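Basic Cookery, Evening Course
Handout 4: Lentil soup and flatbread
Teacher: Sreekumar D'Souza

Please read this handout before the class and bring an apron and one box with a lid. We cook in pairs. Last week many of you cut the onion too thick, so we will practice it again at the start.

The soup (for four persons)

Red lentils, 200 g
One large onion, two carrots, two cloves of garlic
Ground cumin, one teaspoon
Oil, two tablespoons
Water, 780 ml
Salt, and the juice of half a lemon

Wash the lentils in a sieve until the water runs clear. Cut the onion and the carrots in small pieces of the same size. Heat the oil on medium heat and cook the onion slowly until it is soft and a little yellow. It should not become brown.
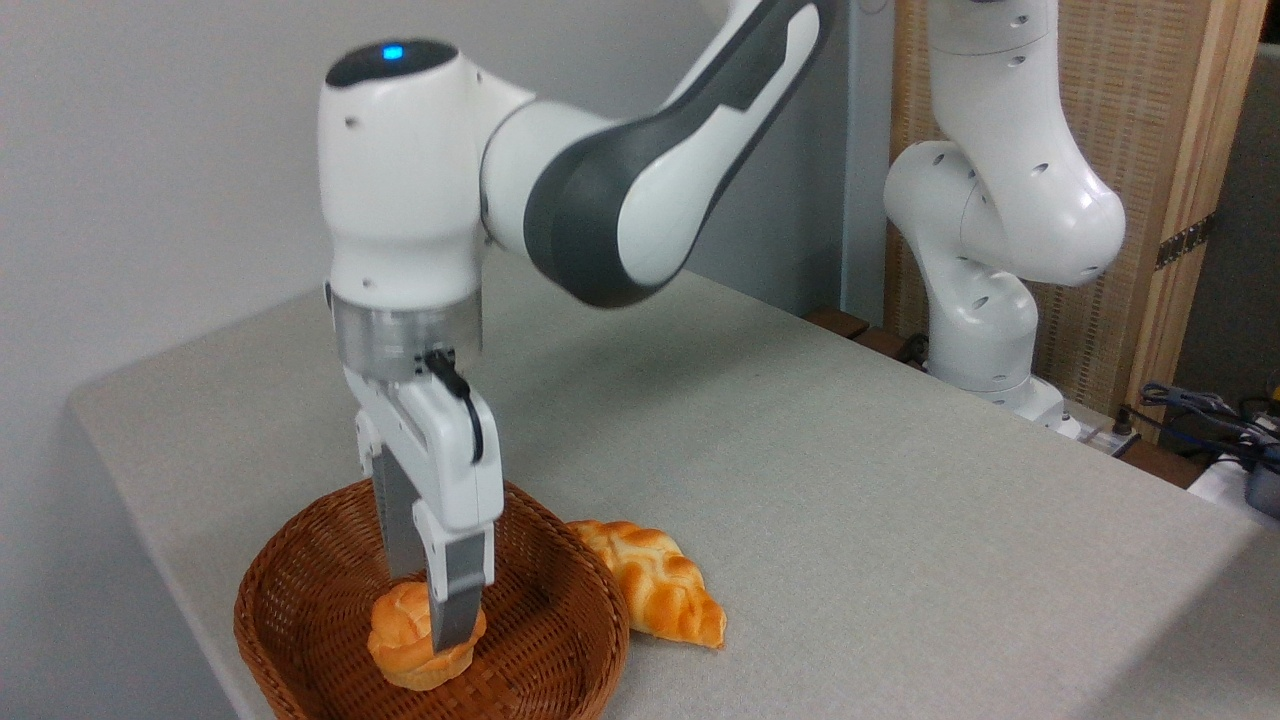

Add the garlic and the cumin and stir for one minute. Then add carrots, lentils and water. Let it come to a boil, take off the foam with a spoon, and turn down the heat. After 16 minutes try a piece of carrot. If it is still hard, give it a few minutes more. Salt goes in at the end, and the lemon after the pot is off the stove.

The flatbread

Mix 300 g flour, one teaspoon salt and 180 ml warm water. Knead until the dough feels smooth. Different flours drink different amounts of water, so keep back one or two spoons and add them only if you see dry flour in the bowl. Cover the dough and let it rest while the soup is cooking.
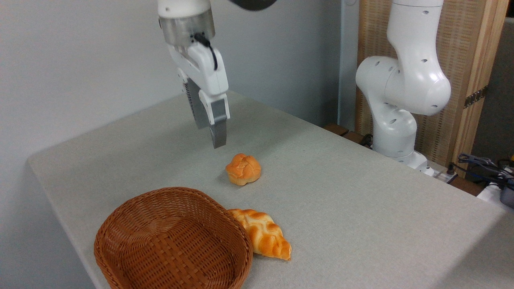 Divide the dough into eight balls and roll them thin. The pan must be quite hot and without oil. Turn the bread when you see bubbles on top. Put the finished breads inside a clean towel, one on the other, so they stay soft.

Common mistakes

Soup is too thick: add hot water, a little each time, and taste for salt again.
Bread is hard like a cracker: the pan was not hot enough and the bread stayed too long in it.

For next time

Make the soup at home once with a different spice and write down what you changed. Zimik and Choo will present their notes first. In November we start with fish.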